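27/10/2020

Up at 6, rain. Coffee, then straight into the back room before I could talk myself out of it. Still 4 boxes from the July move, all marked MISC in my own handwriting, thanks a lot.

First box: cables, a Serkow manual for a heater we don't even own anymore, the good scissors (!!). Second box all paper. Kept the lease stuff, tossed the rest. Found the receipt from Maes for the shelf – 115, I was so sure it was 82. Well. Too late to be mad about it now.

Lunch standing up. Cheese, the end of the bread. Mom called, wants to know about Thanksgiving, told her I'd know more next week. I won't.

Afternoon better. Wiped down the table, got the trays out. I want one spot for snacks and drinks and one spot for cloths and so far everything just lands wherever. Tried the round tray for cans and the long one for everything else. Still can't decide. The cloths never stay folded anyway, I fold them and ten minutes later they're in a heap agian.

Need from the store: dish soap, trash bags, more cans, lightbulbs for the hall (the small kind, CHECK first). Also return the Skikico lamp, the box is by the door, the last day is Friday I think.

Walked out to Cesaswood and back before dark, roughly 50 minutes. Leaves all over the path, shoes soaked. Saw the brown dog again, the one with the limp. Looks better.
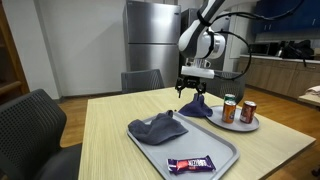 Auður Juhl

Cans on the round tray, yes, I like that. Orange one, dark red one, green one in back. The snack bar ended up on the long tray with the dark gray cloth, and the navy one's just bunched up on the table behind. Not what I'd call sorted but the table is such a nice pale color, I keep forgetting under all the junk.

Tomorrow: last two boxes, call the dentist, lamp. Maybe a hook for the cloths? Or a basket – ask Mom if she still has the one from the old porch.

Too tired to read. Bed by 10, definitly.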